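Home | Tickets | Knowledge Base | Contact

28 June 2023
Posted by: Vemholm test desk

Subject: Left jaw closes later than right, Bralline hand-held gripper

We compare two finger pads for folding clothes, the old Gallden pads and the blue textured ones. With the old pads we made 40 grasps and had no problem. With the blue pads, the left jaw came late in 19 of 40. It is worse on thin cloth — the sleeve is pulled to one side before both pads touch.

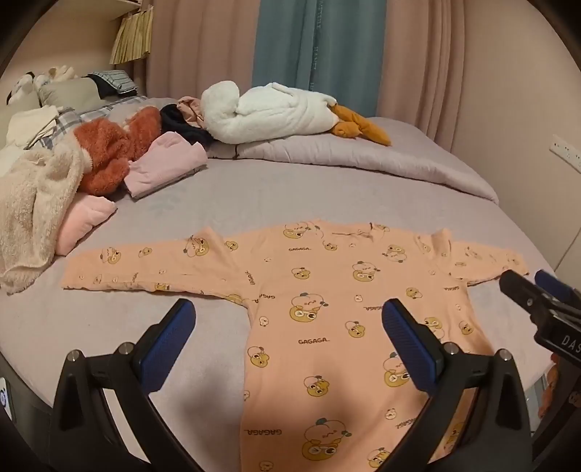 I tightened the screws on both arms and did the zero position again. The delay became smaller but is still there. I also changed the controller to the Villca one, with the same result, so I think the controller is not guilty.

Log from the second run is attached, 200 lines. Firmware is from May. Please tell me if the blue pads need another closing force setting, and where I can change it.

Status: open, waiting for support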